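Planning to Buy a Gripper for Kitchen Tasks

Household Equipment Guidance, Vullero Home Centre
Prepared by Eleri Beddoe and Hamish Mowat

Households considering an automated gripper should list the objects it will handle before asking for a quote. Cups, bottles, lids and food containers each place different demands on the fingers. Paper cups are a useful first trial, as too much pressure will crush them.

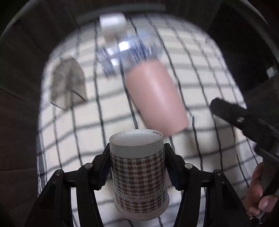
Finger surfaces should be priced separately from the main unit. Ridged fingers and soft pads wear at different rates, and a spare set should be included in the first order. The Centre recommends setting aside $80 for pads and $400 for servicing in the opening year.

Measure the counter and the table where the work will be done. Note the colour and finish of both, and ask the supplier whether clear glass or shiny surfaces affect performance. A washable tablecloth will help to stop round items from rolling.

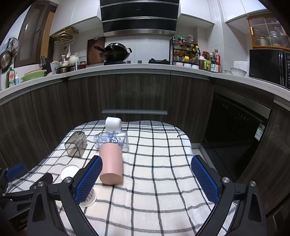
Objects lying on their sides are harder to pick up than objects standing upright. Request a demonstration of both, using your own dishes where possible. Keep hot pans, knives and full glass bottles out of any trial.

Obtain two written quotes and check that each covers delivery, set-up and training. Sotmont and Lougher both accept trial bookings from February. Questions about the budget worksheet may be directed to Beca Bellis at the front office.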